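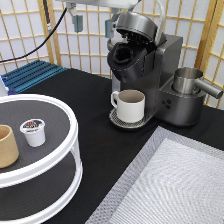 Fig. 1. Máquina de cápsulas com a tampa levantada e caneca na grelha. À direita, o jarro do espumador.

Química dos Alimentos II
Apontamentos da aula 6: extração do café

Ponto de partida: café = extração sólido-líquido. Água é o solvente, pó é a matriz. Tudo o resto são variações de tempo, pressão, temperatura e moagem.

Ordem em que as coisas saem do pó (sai nos testes todos os anos):
- primeiro ácidos orgânicos e sais, muito solúveis. Cítrico, málico, clorogénicos
- depois açúcares e produtos de Maillard, corpo e doçura
- no fim compostos amargos, fenilindanos, polissacáridos mais pesados

Por isso café subextraído = ácido, magro. Sobreextraído = amargo, adstringente. Cafeína sai cedo, e atenção, explica só uma parte pequena do amargor. Erro clássico.

Rendimento de extração (RE):
RE (%) = massa de sólidos dissolvidos na bebida / massa de pó seco x 100
Não confundir com a concentração (TDS), que é sólidos / massa de bebida. Pode-se ter RE baixo e TDS alto, é o caso do ristretto. Fazer o gráfico em casa, eixos trocados desconta.

Moagem. Mais fino = mais área, difusão mais curta. Mas os finos migram e entopem o leito, a água abre canais e metade do pó fica por extrair. Daí a distribuição de tamanhos contar mais do que a média. Ver o texto do Whitlock (Barry Whitlock, capítulo 4), ignorar a parte histórica.

Temperatura. 383 K no exercicio 2 é a temperatura na caldeira, sob pressão, NÃO a temperatura no pó. Já houve confusão na turma anterior. Converter para Celsius antes de começar.

Pressão. Na cápsula e no espresso a água é forçada pelo leito, contacto curto. CO2 retido na torra sai da solução quando a pressão cai -> crema. Café velho perdeu o gás, crema fraca. Óleos emulsionados também entram aqui, no filtro de papel ficam quase todos retidos.

Leite. Espuma = ar + proteína na interface. As proteínas do soro desnaturam com o calor e reforçam a parede da bolha. Gordura livre estraga a espuma, sobretudo com leite morno. Lipólise (leite mal guardado) dá ácidos gordos livres e a espuma cai logo. Aquecer demais: sabor a cozido, compostos de enxofre.

Água. Magnésio e cálcio ajudam a extrair, bicarbonato neutraliza acidez. Água muito dura = calcário na caldeira e café chocho. Destilada também não serve, fica plano. Comparação das duas amostras, Sedgwick e Pover, na folha anexa; a de Pover tem a alcalinidade mais alta, façam a titulação com calma.

Para a próxima aula:
ler o artigo da Auður Þrastardóttir sobre ácidos clorogénicos na torra (só métodos e resultados)
exercicios 2 e 4
trazer calculadora e bata, relatórios em grupos de 2

Dúvidas por email até 4 de agosto de 2026, depois disso só no atendimento.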